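The House That Waits for You

For 15 years, Tamara Lysenko has put wires into other people's walls. Her small firm, Fellon, installs home cinema, lighting and sound systems, and she says the work has changed more in the last two years than in all the time before.

"Customers used to ask for more buttons," she tells me. "Now they ask me to take the buttons away." 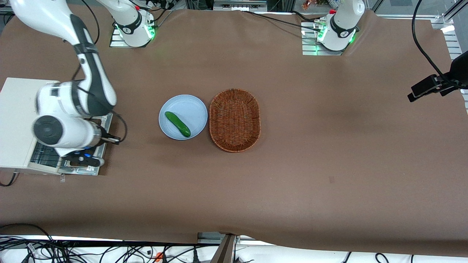 White arms over a brown-covered tabletop.

The house I visit on a Thursday has 4 wall panels only, one on each floor and one in the garage. Everything else is done by a controller called Jatik, hidden in a cupboard under the stairs. It lowers the blinds, starts the projector and brings the lights down slowly. The owner, Mitra Pakzad, wanted her mother to be able to watch a film without calling for help. It took about 80 hours of programming to arrive there, and much of this time went into the blinds.

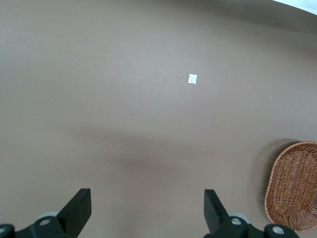

Photo: Solomiia Zinchenko

Not all installers are so happy with this direction. Raluca Oprea, who trains young technicians, worries that hidden systems are difficult to repair. When a room does not answer, the family cannot know if the fault is in the network, the amplifier or the lamp. She teaches her students to leave a printed plan inside the rack — a simple thing, but many firms forget it.

There is also the question of price. A service contract with Fellon costs 900 pounds a year, and Lysenko admits that some customers stop paying after the first winter. Then an update arrives in April and the phone begins to ring.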